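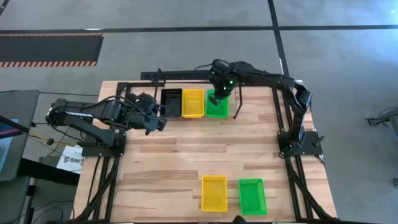 Inicio > Publicaciones > Evaluación de mobiliario > Mesas de trabajo

Mesa de trabajo Staltby: informe de valoración tras dos cursos de uso

El Área de Equipamiento del centro de formación Etimia publica la valoración de la mesa Staltby, adquirida para los talleres de encuadernación y restauración de papel. El informe ha sido redactado por Lingyun Meng a partir de las fichas de incidencias y de las observaciones del profesorado.

Características y montaje

La mesa se suministra desmontada, en dos bultos. El tablero es de listones de madera maciza encolados, con acabado al aceite, y presenta diferencias de tono entre unas piezas y otras que el fabricante advierte en su catálogo. El conjunto pesa 62 kilos, por lo que el montaje requiere dos personas. Las instrucciones son claras salvo en lo relativo a los travesaños, cuyo orden de colocación solo se deduce del último dibujo. El tiempo empleado en la primera unidad fue de unos 136 minutos; las siguientes se completaron en bastante menos.

Comportamiento en el taller

La estabilidad es el aspecto mejor valorado. Durante el cosido y el prensado manual no se han registrado desplazamientos, y las patas regulables compensan bien los desniveles del aula antigua. La superficie sin divisiones permite extender pliegos de gran formato y reservar los extremos para bandejas de material menudo, disposición que el profesorado ha adoptado de manera general.

El acabado exige más atención. La cola de almidón se retira con un paño húmedo, pero las tintas al agua dejan marca si no se limpian de inmediato. En julio se lijó y aceitó de nuevo una de las mesas, con resultado satisfactorio. La humedad del semisótano ha provocado además una ligera apertura entre dos listones de otra unidad, que el distribuidor, la firma Dai, reparó dentro del periodo de garantía.

Comparación y precio

El modelo Jiva, empleado en las aulas de la planta superior, ofrece un tablero laminado de mantenimiento más sencillo e incluye un cajón. Resulta, no obstante, menos rígido, y su altura fija dificulta el trabajo prolongado de pie. La mesa Staltby se adquirió a 229 euros por unidad, transporte aparte, importe que se considera ajustado a la calidad de la madera y de los herrajes.

Valoración

Se recomienda la mesa para talleres de papel, cartonaje y encuadernación. Se desaconseja para actividades con tintes o disolventes, salvo que se proteja el tablero. Las solicitudes de nuevas unidades deberán indicar el aula de destino y la altura de trabajo prevista.

Contacto | © Etimia, Área de Equipamiento | Volver arriba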